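Ticket 102 – Arm at Ultham drops soft items / stalls on release
Site: Ultham, living room cell
Opened: August 2020
Priority: was Low, then High, now Low again
Status: Closed, pending the next time

Reported fault

Arm picks up knitted items from the couch, carries them to the basket and then will not let go. It hovers, thinks about its life, and times out after 16 seconds with "release not confirmed". On other runs it drops the item halfway there and reports a complete success. Hard items (blocks, cups, the remote) are fine. Started after the fingertip pads were changed.

First entry

Power cycled everything, as is traditional. Ran 6 picks with the old test cloth. Four good, one dropped, one timed out. So the fault is real and not just Bellby ringing up to complain, which had been my working theory.

Checked the obvious:
Gripper cable seated at both ends. Yes.
Mounting screws tight. Three were. The fourth was finger tight, and I know whose finger, because it was mine. Nipped up.
Pads the right way round. Yes, although the arrow on them is moulded in black on black, so allow yourself a torch.

Reran. Same result. The screw was guilty of something, but of something else.

Second entry

Went through the log. The release check looks at finger opening and at motor effort, and wants both to settle before it will call the item gone. With the new pads the effort reading never quite drops to zero after opening. It sits just over the limit and wobbles. Garitz sent these pads as a straight swap for the old ones. They are grippier and a touch thicker, so the zero position taught in December is now wrong by the thickness of two pads. The controller believes it is still holding something when it is holding nothing but itself.

That covers the timeouts. The drops are the same error from the other side – it thinks it has closed on cloth when it has mostly closed on pad, and stops squeezing early.

Retaught the zero with the new pads on:
1. Arm to park, gripper empty.
2. Maintenance page, clear the stored zero. It asks twice. Say yes twice.
3. Close slowly until the pads touch, store.
4. Open fully, store.
5. Save to the controller as well as the tablet. If you only save to the tablet it will all be gone by morning and you will be reading this ticket again.

Close force was at 800 in the cloth profile. Left alone for now so that only one thing changes at a time. 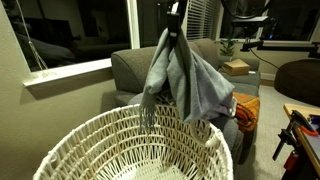

The release height needed looking at as well. The profile was written for the old test cloth, which is a neat little square and behaves like one. Real knitwear does not. Pinch a scarf somewhere in the middle and you get two uneven folds, with the fringed end hanging down towards the basket well below the fingers, and the fingers are the only part the software knows about. At the old height a long tail could catch on the rim and take some of the weight, which upsets the effort reading just when the controller is trying to make up its mind. Raised the approach height, and moved the release point towards the middle of the basket so the tail has a fair chance of going in first.

Reran with the scarf and the test cloth in turn. All released, no timeouts. One scarf landed half over the rim, but the job sheet says "in or on", so I am taking it.

Third entry

Bellby asked whether the close force should go up "to be on the safe side". No. The pads already hold better than the old ones, and I would like the knitting to stay knitted. Left at 800.

Also asked whether the old pads can go back on. They can, but then the zero has to be taught again, and please raise a ticket before doing it and not after.

Parts and follow-up

Pads: one pair fitted, Garitz, replaces previous type.
Screw: no replacement, tightened, feelings hurt.
Rodrigues to add "reteach zero" to the pad change sheet, under "fit pads", where it should have been all along. The current sheet goes straight from "fit pads" to "wipe down and sign".
The arm at Bellby has the same pads on order. Do not fit them until the new sheet is out.

Reopened once by mistake (wrong ticket, that one was the kettle). Closed again.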